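# Kapitel 4: Wann ist ein Griff ein Griff?

Im letzten Kapitel haben wir dem Arm beigebracht, sauber von A nach B zu fahren, und ich hoffe, Sie hatten dabei mehr Spaß als ich bei meinem ersten Versuch (ich hatte Grad und Radiant vertauscht, reden wir nicht weiter darüber). Jetzt wird es ernster, denn jetzt soll der Arm etwas *tun*. Genauer gesagt: Unsere Software soll entscheiden, was als Nächstes zu tun ist, und dazu muss sie wissen, in welchem Zustand die Welt gerade steckt.

Das ganze Kapitel arbeitet mit einer einzigen Aufgabe, die in unserem Framework Davo unter dem Namen `obst_korb` liegt: eine Banane, ein Korb, ein weißer Tisch. Klingt nach nichts! Die Wahrnehmung muss aber aus dem Kamerabild am Handgelenk ableiten, ob das Prädikat `in(banane, korb)` wahr ist, und spätestens beim Korbrand fangen die Diskussionen an.

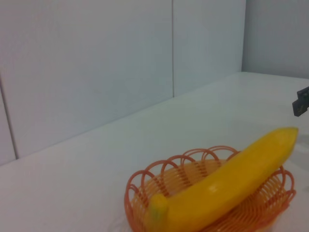
Für mich wäre das schlicht »liegt auf«, und mit »in« hätte ich Bauchschmerzen, schrieb dazu eine Leserin der ersten Auflage, denn ein Planer, der »in« liest, hebt beim nächsten Schritt womöglich den Korb an und rechnet mit einer stabilen Last. Der Einwand hat mich so beschäftigt, dass Abschnitt 4.2 seinetwegen neu geschrieben ist. Davo kennt jetzt beide Prädikate, `in` und `gestuetzt_von`, und der Planer darf sie nicht mehr gegeneinander austauschen.

## 4.1 Vom Bild zum Zustand

Fangen wir mit der naiven Lösung an, die ich selbst lange benutzt habe: Wir segmentieren beide Objekte, legen um jedes einen Kasten und prüfen, wie stark sich die Kästen überlappen. Bei einem geschlossenen Karton geht das oft gut. Bei einem Drahtkorb kommt man damit in Teufels Küche - durch die Lücken scheint der Tisch, die Maske zerfällt in Streifen, und der Schwellwert, der gestern noch passte, passt bei anderem Licht nicht mehr.

Unser Trainingssatz Zirero enthält 2.555 Bilder solcher Situationen. In den Übungen bekommen Sie davon erst einmal nur 40, und zwar mit Absicht die unangenehmen. Schauen Sie sich die bitte in Ruhe an, bevor Sie eine Zeile Code schreiben!

## 4.2 Der leere Korb

Zum Zustand gehört auch, was fehlt. `leer(korb)` sieht aus wie die simple Verneinung von `in`, aber nun steht der Greifer selbst mit der Spitze im Korb, und eine Wahrnehmung, die nur »irgendwas im Innenraum« meldet, hält ihn prompt für Inhalt.
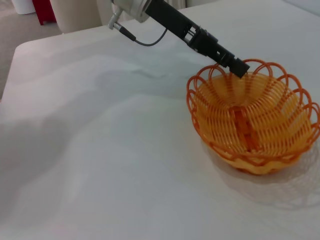
*Bildnachweis: Bildarchiv Solberg*

Wir rechnen den Arm deshalb vorher heraus. Seine Gelenkwinkel kennen wir ja, also projizieren wir das Modell ins Kamerabild und maskieren alles, was dazugehört - auch das Kabel, das im Modell gern vergessen wird. Der Schatten bleibt leider übrig, mit dem schlagen wir uns in 4.3 herum.

In Davo sieht die Abfrage so aus:

```
maske = projiziere(arm, gelenkwinkel, kamera)
rest = innenraum(korb) - maske
leer = belegung(rest) < schwelle
```

Wer statt Davo lieber mit Fimen arbeitet, findet dieselbe Abfrage im Anhang. Achten Sie dort auf die Zeitstempel: Bild und Gelenkwinkel dürfen bis zu 4 Millisekunden auseinanderliegen, sonst rutscht die Maske neben den Arm.

**Aufgabe 4.1** Lassen Sie die Kastenüberlappung aus 4.1 auf den 40 Übungsbildern laufen und notieren Sie, bei welchen `in` und `gestuetzt_von` verwechselt werden.

**Aufgabe 4.2** Schalten Sie die Armmaske ab und wiederholen Sie die Abfrage `leer(korb)`. Welche Aktion würde der Planer jetzt wählen?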